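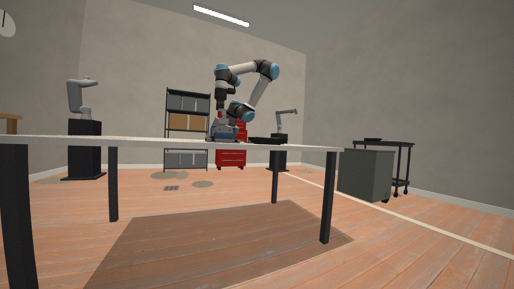
Atuno is a robot simulation package sold by Brurby to schools and small shops that want to try out a work cell before they buy the parts for one. We reviewed it for our spring project in the automation program at Cultow. The package comes with a ready-made bench cell, a program editor, and a set of lessons. The bench cell is the part we used most. It has one jointed arm on a long table, with a fixture under the gripper and a black tray next to it, and the room around it is filled in with shelving, a red tool cabinet, and other arms on pedestals. We were asked to decide whether the package would be useful in the first-year lab, where there is one real arm and a long line of students waiting to use it.

Author: project group B, Automation Technology
Submitted: 10 August 2021

1. Purpose of the project

The first-year lab has a machine tending exercise. Students program an arm to take a part from a tray, set it in a vise, wait for the vise to close and open, and put the part back. Most groups get one turn on the real arm. If the program has a mistake in it, the turn is often used up finding the mistake.

The department wanted to know if students could do the first part of this exercise in simulation. Our job was to work through the Atuno lessons as a new student would, program the tending exercise, and write down what worked and what did not. We did not compare prices. We did not look at the version for industry, which Brurby sells separately.

2. How we worked

The project ran for 7 weeks, beginning in April. One member of the group had used a robot teach pendant before and the rest had not. We kept a shared log of all time spent in the program, which came to 19 hours before we started the final test. The log does not include reading or writing this report.

The software ran on the desktop machines in the design lab. Installing it needed an administrator login, so we lost the first lab session waiting for that. After the install, the license had to be entered separately on each machine. The license email from Brurby went to the department office, and it took a while to find its way to us.

We went through the lessons in order. They cover moving the view, moving the arm by joint, moving the tool in a straight line, saving positions, opening and closing the gripper, and setting up signals for the vise. Each lesson has a short text and a task. A task is marked complete when the program checks certain conditions, such as the part being inside the vise when the gripper opens.

3. The program editor

Programs are built from blocks in a list on the left of the screen. A block can be a move, a wait, a gripper command, or a signal. Blocks can be dragged up and down, and they can be grouped and named. We found this easy to learn. The text view, which shows the same program as written commands, can be opened beside the list but can't be edited in the student license.

Saved positions are kept in their own table. If a position is changed there, it changes everywhere it is used. We liked this once we understood it, but the lesson doesn't explain it. In the second week one of us changed the approach position above the vise to fix one move and broke another, and we spent most of a session looking for the reason in the wrong place.

The step button runs one block at a time. There is no step backward. To repeat a single move you have to reset the cell and run up to it again, or move the arm by hand to where it was. For a long program this is slow.
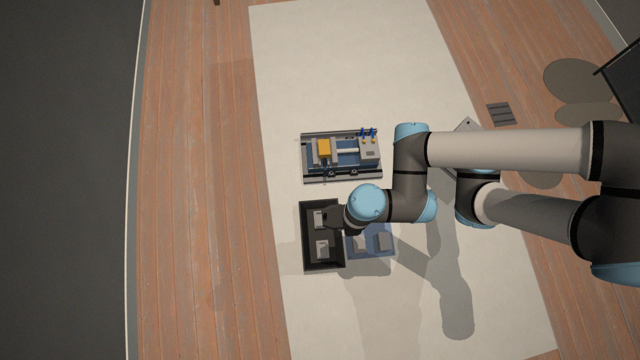 Can a student learn the tending exercise in Atuno without having used a robot before?

A student with no robot experience can get through it, but will need some help with tool orientation and with the signals for the vise. The lessons on moving the arm and saving positions are enough by themselves. The lesson on signals assumes the reader already knows what an input and an output are. In our group the members who had not taken the controls course stopped at that lesson and had to ask.

4. Building the tending program

We built the program in stages. The first version only moved the gripper over the tray, down to a part, and back up. The second version carried the part to the vise and released it. The third version added the vise signals and the return trip.

The first stage took one session. The second took longer, and the trouble was nearly always height. The default approach height is measured from the table and not from the top of the object, and the vise stands higher than the tray. Our first programs brought the part into the side of the jaws. Atuno shows a collision by stopping the program and writing a message with the names of the two objects. The names are sometimes useful and sometimes only a number from the model file.

For the third stage we had to set a wait after the close signal. In the simulation the jaws take a moment to move, and the next block does not wait for them unless it is told to. The real vise in the lab behaves the same way, and we thought this was a good thing for students to run into early.

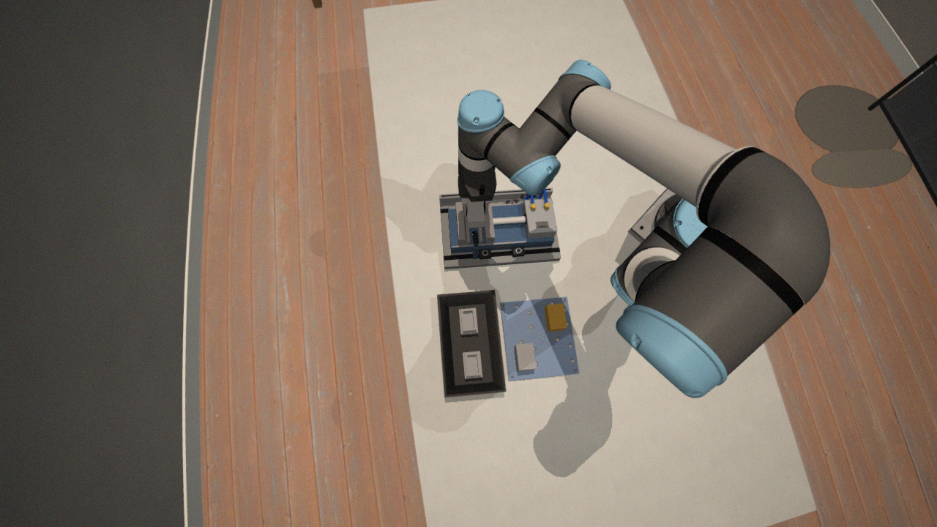
Camera views matter more in this package than we expected. The default view looks at the table from the front, and from there it is hard to judge whether the gripper is centered on anything. The overhead view was the one we kept open while teaching positions. It puts the vise, the black tray, and the translucent blue plate all on the mat at once, and we could line up the tool by eye before using the small jog steps. The holes in the blue plate are in a grid, and we used them as a ruler when setting down a block. The weak point of the overhead view is the arm itself. The shoulder is nearest to the viewpoint and takes up a large part of the lower right, so in some poses it is better to switch views.

Views can be saved, but only with the project file and not with the user account. If a teacher hands out a starting file with good views already saved in it, this problem goes away. We would recommend doing that.

5. Final test

When the program was finished we ran the full cycle 40 times with the default physics settings. We did not touch the program between runs. We reset the cell before each run and wrote down whether the part ended up back in the tray with no message from the software.

Of these runs, 7 failed. In most of the failed runs the part slipped in the gripper during the lift out of the vise and came down crooked on the edge of the tray. The others stopped with a collision message at the vise. Since the program was the same every time, we asked Brurby support why the results were different. The answer came the next day. By default Atuno adds a small random change to where the parts start, and this can be turned off in the cell settings.

We think the random change is a good feature for a second exercise, but it should be off for beginners. A new student who sees a program work and then fail will look for a mistake that may not be there.

6. Comparison with the lab arm

The lab arm is an older one that was set up for the school by Tokarz, the company that services our equipment. We moved our positions over to it by hand, since the student license doesn't export programs. The order of the moves carried over with no changes. The positions did not, and all of them had to be taught again.

Two things were different on the real arm. The gripper needs air pressure, and the simulation has no such thing, so checking the air is a habit that has to be taught in the lab. The speed also felt different. Settings that looked calm on the screen were too fast to be comfortable standing next to the machine, and we turned the speed down for the first run.
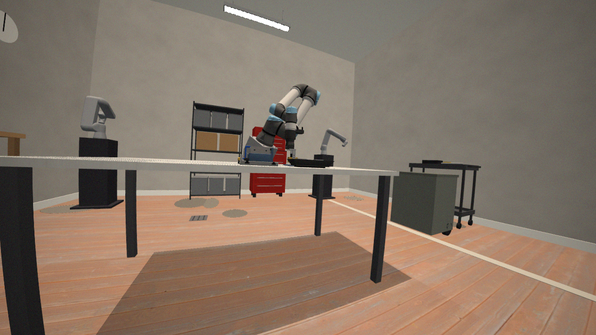 Figure 4. Atuno bench cell from a low side view, gripper down close to the tabletop.

The low side view was the one we used to check clearance when comparing the two setups. It is not in the list of standard views. We made it by hand and saved it in the project file.

7. Problems found

The undo command does not cover changes in the position table.
Collision messages sometimes name an object by a model number that appears nowhere else on the screen.
The signals lesson needs an introduction.
The program slowed down on the design lab machines when shadows were turned on. Turning them off made it usable but made heights harder to judge.
The printed lesson sheets show an older menu layout than the one on the screen.

We reported all of these to Brurby. They said the lesson sheets were being redone. We have not seen the new ones.

8. Recommendation

We recommend that the department use Atuno for the first part of the tending exercise, before students go to the lab arm. It is good for learning the order of a program, the use of approach positions, and the need to wait for the vise. It can't replace the lab time, and students should not expect their positions to transfer.

If the department goes ahead, we suggest a starting file with saved views and the random part placement turned off, along with a one-page handout on inputs and outputs to go with the signals lesson. The installation should be done before the term starts. We also suggest asking Brurby whether export to the lab controller can be added to the student license, and what it would cost.

Our finished program, the position table, and the log are in the group folder on the department drive. The file opens in the current version of Atuno only.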